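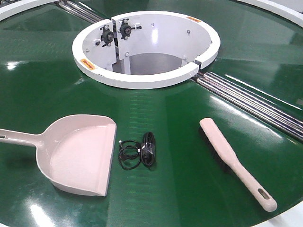 Green round table, with pink dustpan, black cable and hand brush.

July, film bench, 9:40 a.m.

Back on the Skalby print. Reel 2 of 5 is on the winding bench. Reel 1 went back in its can last night with the new leader on, and the sheet is in the folder.

Condition of reel 2, head to tail: light base scratches all the way through, heavier in the first couple of minutes where it must have been run on a dirty projector. Edge damage on the soundtrack side in one long patch. Perforations mostly good. Shrinkage measured at the head, middle and tail, all within what the scanner will take on the sprocketless path. Faint vinegar smell on opening, fainter than reel 1. Put test strips in the can, will read them tomorrow.

Splices are the main job. Somebody used ordinary office tape on a good many of them, and the glue has crept out and stuck the neighboring turns together. I took those apart by hand with the film slack, no pulling. Two places lifted a little emulsion at the very edge, outside the picture area, both marked on the sheet. Old cement splices I only flexed and left alone if they held. One let go at the start of the harbor scene and I remade it with polyester tape.

11:15. There is a jump in the harbor scene that is not in the continuity script. In the script the daughter comes down the steps, stops, and the ferry whistle goes. In our print she is at the top of the steps and then already on the quay. I first put it down to a break and a bad repair, but the join is a printed-in one, so the cut was in the negative this was struck from. The Gotside print may have the shot. Their list gives that print as 80 feet longer overall, which is too much for one shot on the steps, so there is likely something else missing from ours further on. Wrote to ask for their reel lengths one by one instead of the total.

Also asked whether theirs has the original title card. Ours opens on the re-release card with the later distributor's name, and the lettering does not match the rest of the credits.

1:30 p.m. Scanner. Ran the first 300 feet of reel 2 as a test. The gate was clean but the picture weaves a little side to side, worse than reel 1 did. Changed the roller tension one step down and it got better. One more step down and the take-up started to slap, so back up again. Setting is written on the card taped to the side of the machine. Please don't change it until this title is through.

Density is low in the night interiors. The lamp in the kitchen scene is blown out at the default exposure, and pulling down far enough to save it loses the faces. I would sooner keep the faces. Frame 524 of the test is a good one to judge by, as it has the lamp, a white shirt and the dark door behind. Saved it as a still next to the same moment from the Baneck video copy. The video is cropped on all four sides and somebody brightened it, so it is no guide for grading, only for shot order.

Sound: optical track is noisy but all there apart from the edge damage patch. Did not try to clean anything today. Listened on headphones and logged the worst clicks by footage.

3:50. Briggs called about the screening slot. They want the finished file by the end of next month, with a short note on the restoration for the program. I said the picture could be ready, but that the steps shot depends on Gotside and I would not promise it. If it doesn't come in time we show our version with the jump left in and say so in the note.

To do:
Read test strips, reel 2 can.
Clean reel 3 before it goes anywhere near the scanner, it has mold spots on the outer turns.
Order more polyester tape, down to the last roll of 35.
Compare script pages for reels 4 and 5 against the Baneck video.
Rescan the head of reel 2 at the new tension.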